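I've worked in the kitchen at Vastmont for 29 years, and I've now been asked what I think about robots more often than what's for lunch. We do 619 meals on a busy day in September. Wunby, who run our catering, want to bring in arms for the lifting and stirring, and the talk in the staff room has been pretty grim ever since! 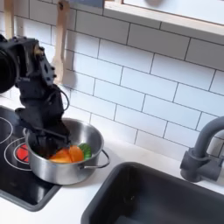
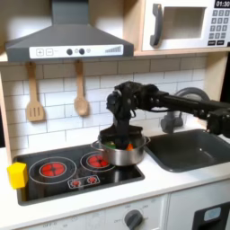

My own worry is the small jobs. Management always say the dull bits will go and we'll get the nice bits, but the dull bits are where I learned to cook, and where the new starters chat and find their feet. Look at the gripper down in that little steel pot with the orange and green bits – it's a play kitchen, I know, but that's a job I'd give someone on their first morning. Take it away and what do they start on? The Grodthorpe site had its rota redone last year and the juniors lost 2 hours a shift, mostly prep.

I'm not against it, mind. My shoulders would love a machine that shifts the big pans (I'd carry it in myself). I'd just like us asked first, and 30 minutes at the end of a late shift doesn't count as asking.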